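Refurbishing a Play Kitchen: Notes on the Bench, the Sink and the Hob

Readers of this journal will recall that the second half of last year was given over to the bookshelves in the hall. The present entry concerns a smaller piece of furniture, a toy kitchen acquired second-hand for the use of visiting nieces, nephews and the children of neighbours. It records the decisions taken, the costs incurred and the matters still outstanding.

Acquisition

The kitchen was purchased in January from a household in Kandero that had no further use for it. The vendor, Nana Essien, had kept it under a sheet in the garage and had very sensibly placed all of the loose fittings in a biscuit tin, including the screws, two spare knobs and a cupboard hinge of uncertain origin. She also supplied the original assembly sheet, folded into quarters and missing its final page.

Transport was arranged for a Saturday morning. The unit does not come apart readily once it has been assembled, and it was carried to the car upright, doors taped shut. It is heavier than its dimensions would suggest. Prospective buyers of similar items are advised to measure the boot beforehand, including the height of the opening, which in our case was the dimension that caused the difficulty. The rear seats were eventually folded down and the parcel shelf left behind on the nature strip, from which it was retrieved that afternoon.

Condition on arrival

The structure was found to be sound. The doors hung slightly out of true, and one had been fitted with a screw too long for the purpose, so that its point could be felt on the inner face. This was replaced before anything else was attempted. The benchtop was dull and carried a quantity of sticker residue, concentrated at the front edge where small hands had evidently found it convenient.

Consideration was given to painting the whole unit. A sample pot of Fosik in a soft green was bought, tried on the inside of a door, and judged unsuitable. The colour was agreeable enough in the tin. On the door it resembled a hospital corridor. The sample has been sanded back and the original finish will be retained for the time being.

Cleaning the benchtop

The speckled benchtop is, in my view, the best feature of the unit, and I was anxious not to spoil it. The following procedure was adopted.

Crumbs, glitter and dust were first removed with a dry brush. The surface was then wiped down with warm water and a little dishwashing liquid, using a cloth that had been wrung out thoroughly. Sticker residue was treated with eucalyptus oil on a cotton pad, left for 10 minutes and lifted with the edge of an old library card. A second wash removed the oil. No abrasive cream was used at any stage, and I would counsel against it on any printed or patterned surface.

The work occupied the better part of an afternoon. The speckle, which had appeared a uniform grey on collection, proved to contain several colours.

The sink and tap

The basin is set down into the bench and has rounded inside corners, a detail I have come to appreciate. Square corners collect lint, modelling dough and the remains of craft projects. A rounded corner may be cleared with one pass of a cloth.

The gooseneck tap was washed, dried and buffed with a soft towel. A proposal was received from a younger member of the family that it be connected to the garden hose. This proposal was declined. It is nevertheless the fitting to which every child goes first, and I would encourage anyone choosing between two otherwise similar play kitchens to prefer the one with the better tap. The sink is to be used dry, and a separate tub is provided outdoors for those who wish to work with water.

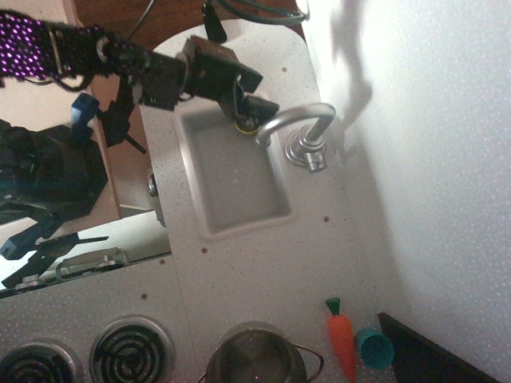
The hob and cookware

The coil burners required more patience than the remainder of the unit. Dust settles between the rings, and a cloth merely pushes it further along. A soft toothbrush, worked around the coil from the centre outwards, was found to be the most effective tool.

The silver pot is small enough for the burners and has been admitted to permanent service. It replaces a set of plastic saucepans which had the disadvantage of rolling off the bench whenever a door was closed with conviction. A number of household items have since been offered to the kitchen by way of donation, among them a chipped egg cup and a sieve. Each will be assessed on its merits.

Storage of the smaller accessories remains unresolved. A Vutside crate with 16 compartments was trialled, and the children declined to observe the compartments. A single open basket is likely to be adopted in its place.

Rules of use

A short list has been put up inside the pantry door at adult height:

The sink is a dry sink.

Modelling dough is to be served on a plate and not pressed into the burners.

No more than 4 cooks at one time.

The kitchen closes when dinner is called.

Compliance to date has been mixed. The third rule is the subject of regular appeal.

Outstanding matters

The doors still require adjustment. I have been referred to the hardware counter at Srivastava for a pair of small hinges in the correct width, and intend to take the old ones along for comparison. The missing page of the assembly sheet is thought to deal with the lower shelf, which has a slight lean to the left. Any reader holding a complete copy is invited to write to me through the contact page.

A further entry will follow once the hinges have been fitted. Correspondence on the subject of the hallway bookshelves has been received and will be answered in due course.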